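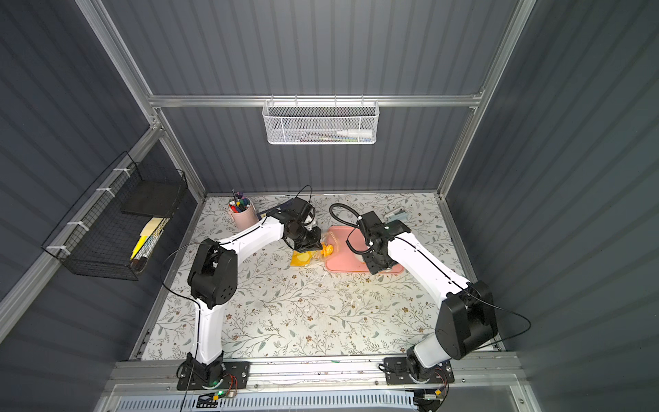 3.2 Sensor placement and logging

Supply air temperature was logged at 5 registers in each house, with one more sensor in the return duct ahead of the filter. Homes in Rilitville were fitted first and those in Ulasen followed in March. All sensors were Storkix units set to a 90-second interval. Before going out, each unit was run on the bench, and a unit was returned if it disagreed with the reference probe by more than the stated tolerance. Bench work took place at the Gumede laboratory. Field units were then fixed inside the register boot with foil tape, away from the damper blade.

Figure 2. Two-arm station.

The heat pumps were left on the owner's usual thermostat schedule. We did not ask anyone to change setpoints. Auxiliary heat was recorded separately with a current clamp on the strip heater circuit, so that its run time could be removed from the compressor totals. Defrost cycles were marked by hand by Kátia Rocha from the outdoor coil readings. The full record holds 2443 heating cycles, of which 1187 ended before supply air reached a steady temperature. These short cycles are kept in the analysis but are treated as a separate group in Section 4.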